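Two Arms and a Pile of Laundry: A Visit to the Skelen Bench

The workshop at Grurncombe is up a flight of stairs so narrow that anything bigger than a suitcase has to come in through the window on a rope. I had been warned, and I still managed to bang both elbows. The member I'd come to see was already at the bench with a pot of tea going, and before I had my coat off I was being told about floor coverings.

"Everybody wants to ask about the arms," they told me, pouring, "and I'm happy to talk about the arms, I'll talk about them until you fall asleep. But I spent two whole weekends choosing that marble pattern, and I'd like it on the record."

So, on the record: it is a lovely gray marble pattern with white veins, and it makes the floor of Skelen, a home-grown cell with two robot arms and a long-standing interest in cloth. Skelen began on a kitchen counter, moved to a hallway, and came to Grurncombe when the hallway was needed for a stroller. The member (who likes the shop's custom of leaving names out of the newsletter, and asked me to stick to it) has put 141 evenings into it so far, all of them written down in a school notebook with a horse on the cover.
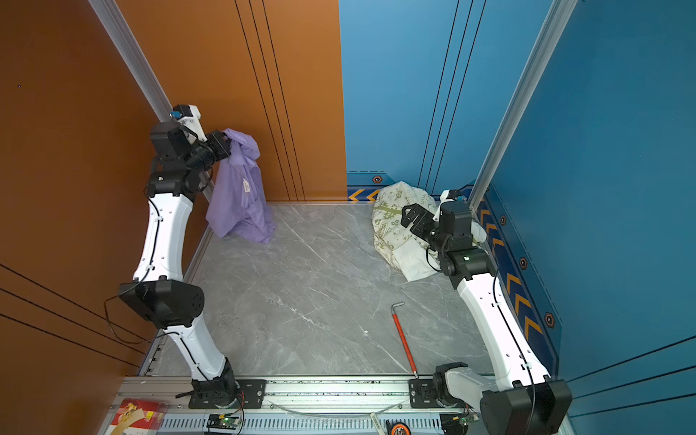

Both arms on the cloth, purple on the left and the green print on the right.

I asked why cloth, when there are so many easier things in the world to pick up. A block, say.

"I did blocks! I did blocks for a whole winter. A block is very polite, it stays the shape you left it. Then I was folding pillowcases one night and thought, well, I've done this since I was six and I couldn't tell you how. I couldn't write it down. You pinch a bit, you look at it, you pinch a different bit. That got under my skin."

The two arms share one aluminum rail along the front edge, and that rail was the first thing on Skelen that got built twice. In the earlier version, which the notebook calls Slanina, each arm had its own wooden foot clamped to the table. "You'd bump one foot with your hip and the two of them would disagree about where everything was for the rest of the night. I blamed the software for weeks - poor software. Now they're bolted to the same piece of metal, and if I bump that, at least they're wrong together."

The walls came next. The orange and the blue were leftover paint colors from another job, and the chevrons and the hexagons were a present to themselves after a bad month with the wiring. I said it looked a bit like the loading dock of a spaceship, and this was received with real delight.
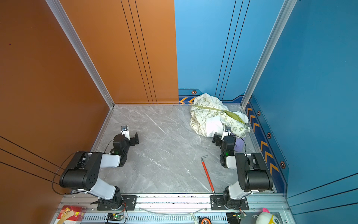

We talked for a long while about grippers, and about how much of the work is deciding where to take hold. A soft thing has no handle. Pinch it in the middle and the corners hang down and hide each other; pinch a corner and you first have to find one. The way around it, for now, is to let one arm lift while the other presses or waits, and to look again from the wrist before choosing the next spot. Each arm carries its own small camera there for the purpose.

"People come by and say, oh, it's slow. And it is slow! My record for one cloth was 4 minutes and I was so proud I called my sister. But I've watched my own hands since I started this, and they hesitate too. They just do it quickly."

Money came up, as it does. The whole build has cost 900 dollars, spread over long enough that it never hurt much in any one month, and 50 of those went on cable alone. If there is one piece of advice for readers with a similar itch, it's to buy the slotted duct early and run the wires through it from the first day. Skelen's went in late, and an entire February vanished into pulling everything out and threading it back.

"I was so cross. I had a cable looping around an elbow, it caught, and I sat on the floor and ate a whole sleeve of crackers. Then I ordered the duct."

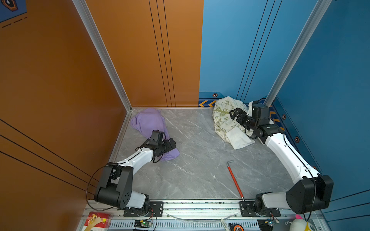 What Comes Next

The next version already has a name, Dostar, and a page of its own in the horse notebook. It will keep the rail and the marble (naturally), and the plan is to work up from small cloths to a child's T-shirt, with sleeves, a prospect that was described to me in the tone other people use for mountains.

"Sleeves are tubes. Think about that for a minute. There's an inside."

I did think about it, most of the way down the stairs, which I took sideways this time. Skelen's bench is open to visitors on the shop's regular evenings, and you're welcome to bring a cloth of your own, as long as it's small and you don't mind it spending the night.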